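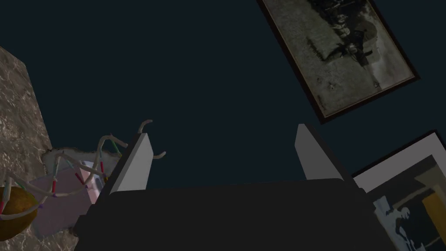
ROB 2: Working Rules for Grippers and Other Pinching Things
Week 3 handout, Camacho Technical Institute
Notes by Birdie Halvorsen. Corrections to me, complaints to Vaughn Holloway.

Reading before lab: the Rerneva cell manual, chapter 12, and the lab log from last November. The log is more fun. It has more crossings-out.

Where rules come from

Most rules in a robot lab started as somebody's bad afternoon. You can usually tell which ones. "Keep clear of the work area" was written by a safety office. "Do not rest your sandwich on the light curtain" was written by Vaughn.

There are three layers you need to keep straight:

Law. What the state will fine us for. You don't get a vote.
Standards. Written by people who have sat through a great many meetings on your behalf. Often the law points at them, so treat them as law until someone with a license tells you otherwise.
House rules. Ours. They are stricter than the other two in places and sloppier in none. If you find a sloppy one, bring it to me and I will buy the coffee.

The pinch zone

Any space between two fingers that can close is a pinch zone, whether or not it is closing now. An open gripper is a gripper that hasn't been told yet. Students like to reach in during the open state to nudge a part straight. Students also like having ten fingers.

Rule: hands go between the jaws only with the drive locked out and the key in your own pocket. Your partner's pocket does not count. Your partner goes to lunch.

Rule: slow mode is still on. Slow mode hurts for longer.

Simulate first

Every grasp plan runs in simulation before it goes near the Mevwood arm. This is graded, so I will spell out what I want to see.

1. A cluttered scene. If your test world is one gray cube on an endless floor, you have tested one gray cube on an endless floor. Give the gripper loopy things, round things, things that overlap, and something behind them it isn't supposed to hit.

2. At least one object with holes or loops. A finger can pass through a loop and look, to a lazy collision check, as if it went around. Turn on the full mesh for these. Yes, it is slower. Go get a snack.

3. At least one object that rolls.

4. Low and awkward viewpoints as well as the nice one. Looking up past the housing, you learn how much of the world the gripper itself blocks. If your planner depends on seeing the part at the moment of closing, find out early whether it can.

5. The seed written down. Arlo Fitzsimmons once spent two evenings hunting a crash that only happened on seed 611, and he only knew it was 611 because he had scribbled it on his hand. Use the log.

A clean run in simulation earns you permission to try the real thing slowly. It is not evidence that the real thing will go well. The simulated floor has never had coolant on it.

Handing over the arm

The person leaving says out loud: mode, payload, last fault. The person arriving says it back. It feels silly for a week or so. Nuwan Mondal skipped it once and inherited a tool offset from the previous group, and the arm put a very neat dent in the Zoliler fixture. We still use that fixture. The dent is now part of the calibration procedure.

Write the handover in the log as well. "All good" is not an entry. Neither is a smiley face, Darnell.

Emergency stops

Know where the nearest one is before you power up. Press it when you are unsure. There is no penalty for pressing it and there is no prize for being brave.

Resetting is a different matter. The one who pressed it resets it, after walking once all the way around the cell. If that person has left the room, you call me. I am usually down the hall, pretending to grade.

Common ways to lose points

Leaving the force limit at the factory maximum.
Naming a file final_final.
Turning off a collision pair "for now" and leaving no comment.
Bypassing a guard. You lose the points and the lab.

For next time

Pick one house rule from the binder. Find the standard or manual section it leans on, if there is one, and write a page on whether our version is tighter, looser, or just worded badly. Darnell Mbeki has the binder until 4 p.m. and then it goes back on the hook. Bring a printout, the projector is still sulking.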